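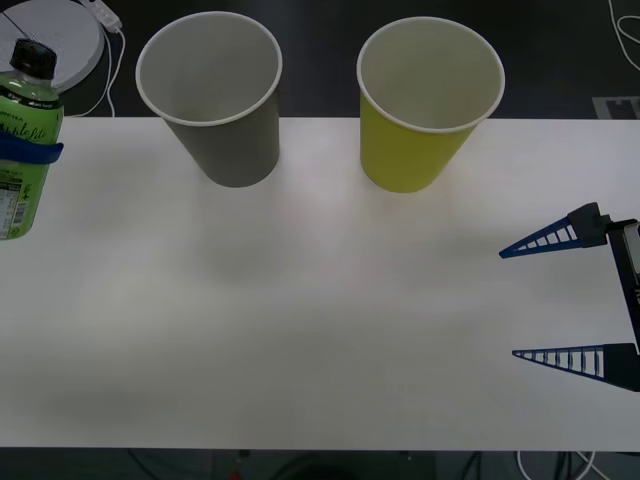 Figure 1. Cup and bottle task, right gripper open. Gray cup left, yellow-green cup right, both near the far edge of the table.

Unit 8: Evaluating a Commercial Two-Arm Kit
Automation Systems Lab, Evstead Technical Institute
Handout, March

Scope

This unit covers how to assess a packaged manipulation kit before a purchase or lease decision. The kit used throughout is the Beleo two-arm bench package, sold by Bevton. Recording and playback run on the Vrettos software layer, which is licensed separately. Students should have read the unit on end effectors and should know the difference between joint space and task space.

The notes follow the order of the lab session. Bring a printed copy of the score sheet.

1. What is in the offer

The Bevton quotation lists the following:

Two arms with matching two-finger grippers
Lattice fingers, one set fitted and one set spare
Wrist cameras with brackets
One fixed workspace camera
Power supplies and cabling
Vrettos runtime license, one seat

The table is not included. Neither are task objects, floor fixings or cable covers. In past years students have treated the quoted price as the full cost of a working cell, and this is the most common error in the written report. Add the table, the workstation and setup labor before comparing the kit with anything else.

The lease option runs in 4-month blocks. Spare fingers are consumables under the lease and are charged to the lab.

2. Gripper and fingers

Each finger is a tapered blue lattice with crosswise ribs, narrow at the tip and broad where it meets the mounting block. Bevton describes the design as compliant: under side load the contact face is meant to bend toward the object and spread the force along its length. For a paper cup this matters a good deal. A rigid parallel jaw can crush the wall before the grip is secure, particularly below the rim.

Three points to check on any lattice finger:

Tip stiffness. The tip is the least supported part. Measure deflection at the tip and again at mid-length, with the same load.
Seating. Check that both fingers sit square on their blocks. A small angle at the block becomes a large offset at the tip.
Rib wear. Flex each finger by hand and look along the ribs for whitening or splits. The vendor's stated service interval is 2,000 closures. Treat this as a claim to be tested. 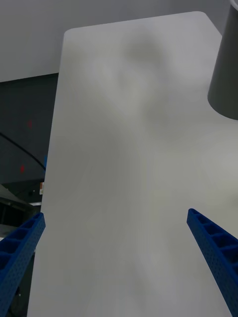

Wrist cameras move with the gripper, so the fingers hold a nearly constant position in the view while the background changes. This makes finger position a convenient calibration check. Open the gripper fully, save a reference view, and repeat at the end of the session. A shift between the two indicates either a loose bracket or a finger that has moved on its block.

The wrist view has a known weakness on pale, flat surfaces. With little texture to track, any method that depends on feature matching will drift. Record whether the Vrettos software reports low confidence in such views or carries on without a warning. In the version supplied to us the confidence value is logged, but it is not shown on the operator display unless the option is switched on under Diagnostics.

3. The bench task

The task uses two paper cups and one drink bottle with a screw cap. The object of the exercise is to transfer the bottle between a cup and a marked starting position, using either arm. It is a small task, but it contains most of what a light handling cell has to do: approach from above, clearance inside a narrow opening, and release without tipping the container.

Setup:

a) Clear the table of everything except the task objects.
b) Stand both cups upright near the far edge with a gap between them.
c) Open both grippers fully and move the arms to the home pose.
d) Check cable routing on the floor side of the table before enabling power.
e) Start the fixed camera log, then the wrist camera logs.

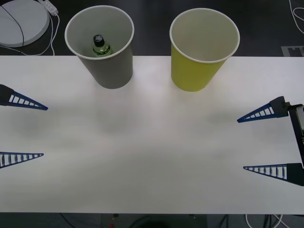 A bottle standing in a cup presents only its upper part to the gripper. The usable grasp zone is therefore the cap, the neck and whatever part of the shoulder clears the wall. The approach has to be close to vertical. A low approach from the side meets the cup first.

Reach should be measured as well. Both arms need to get to both cups with some margin left at the elbow. If only the nearer arm can reach a cup, the second arm is adding cost without adding capability for this task, and the report should say so.

4. Trial procedure

Run 20 trials per arm. Reset the cups by hand after each trial and return the gripper to fully open. Score each trial as follows:

2 points: bottle transferred, both cups upright
1 point: bottle transferred, a cup moved or tipped
0 points: bottle dropped, not grasped, or trial stopped by the operator

Log the stop reason in words. "Failed" is not an acceptable entry.
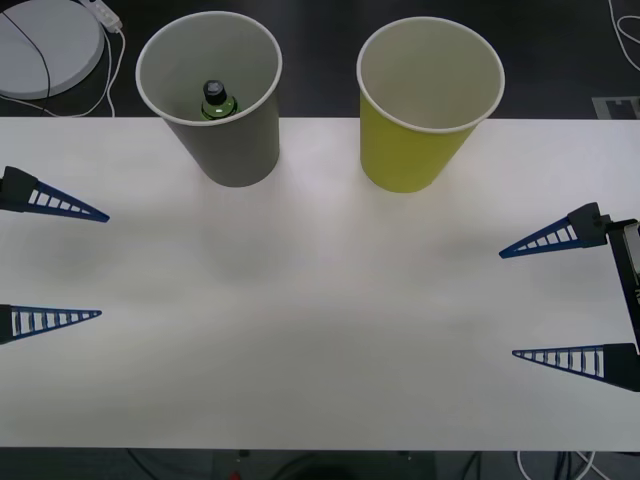
Open width at the start of a trial must be the same for both grippers. If one side starts narrower, closing time is not comparable and the cycle figures for that arm should be thrown out. The Vrettos runtime stores the open width per arm – check both values, as the settings page changes only the arm currently selected.

5. Report

Submit the completed score sheet, the camera logs and a written recommendation: buy, lease or decline. State the total cost used and list every item added to the Bevton quotation. Include at least one weakness of the kit that the trials did not test.

Reading for Unit 9: Beleo operator manual, sections on fault recovery and protective stop.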